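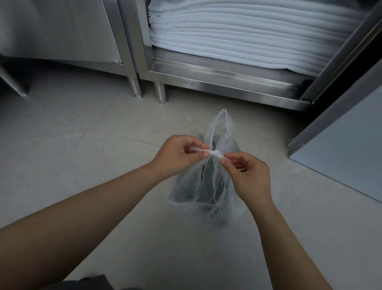
Tying the bag. Two hands, one knot, seven months of my life.

1/ We have a result. It is a small result about plastic bags and I'm going to make a thread out of it, because the paper is 14 pages and my own mother stopped at the abstract.

2/ Background for new arrivals: I work on the Suvach project, where we try to get a two-armed robot to learn household and laundry-room jobs by studying people doing them. Head camera, two hands in view, somebody getting on with it. The robot gets the footage and is expected to take the hint.

3/ Folding gets all the attention in this field. Towels, shirts, more towels. Tying a knot in a carrier bag gets almost none, and I now understand why. A towel will lie there while you think. A thin plastic bag has opinions the moment you touch it.

4/ Our set has 2,000 recordings of people tying bags, all made at the Clurnley site. Concrete floor, steel cabinets, and a great many white towels that had no part in the study and have appeared in more of my slides than I have.

5/ The usual method, which we also used for ages: track both hands through the whole recording and train the robot to copy the paths. Every centimetre counts the same. Reaching for the bag matters as much as pinching it.

6/ Trained that way, our robot (Maihi, named before I joined, don't ask me) reached for bags beautifully. Lovely smooth arms. Then it arrived, closed its fingers on the general area of the plastic and pulled. You could call what it made a knot if you were applying for more funding.

7/ Shayne Rewi went through the failures one evening and said the arms were fine and the trouble was all in the last bit, where the fingers swap jobs. One hand holds, the other pinches, then they trade. If the trade goes wrong the twist undoes itself and you're back to a bag.

8/ I said that was obvious. Shayne asked why I hadn't put it in the model, then. Reader, I put it in the model.

9/ So, the method. We stop treating a recording as one long movement and mark the moments when the grip changes: which hand is holding, which is pinching, which end each one has. Between those moments we let the robot get there however it fancies. At those moments we're very strict.

10/ Look at the photo again. Left hand has one end of the twist between thumb and fingers, right hand has the other between thumb and index. Both arms come in at quite different angles and for our purposes I couldn't care less. The fingertips are what we keep.

11/ The marking is done by hand, which is the unglamorous part. We marked up 295 recordings. I did a fair share of those myself and now can't tie up the kitchen bin without muttering "swap" at it.

12/ The other recordings were labelled by a small model trained on the hand-marked ones. It is better at this than I am after lunch and slightly worse than me before it.

13/ Result: on bags it hadn't met, the old method got a knot that survived being lifted 2 times in every 10. The new one gets 7. Same robot, same recordings, same bags from the same box.

14/ Yes, that still leaves three bags in ten opening over the floor. I've been asked if this is ready for a hotel laundry. It is ready for a hotel laundry with a relaxed attitude to floors.

15/ Things that still beat it: very full bags, where there's hardly any plastic left to twist. Bags with one handle longer than the other. Static, which I had thought of as a joke until it cost us most of March.

16/ We also tried see-through bags against solid ones. I was sure that seeing the contents through the plastic would confuse the vision side, a dark lump behind a milky layer and so on. It made no difference we could measure. That was my section of the paper and it is now a footnote.

17/ Someone at Drinum asked if the same trick works for shoelaces. We haven't tried. I'd guess yes for the first half of the bow, and I would like somebody else to do the second half.

18/ Code and the marked-up recordings go online once I've renamed the folders. One is called "final", one is called "final knots", and the one we used is called "test old".

19/ Replies are open. If your question is "why not just use a cable tie", Shayne got there first, in front of the funders.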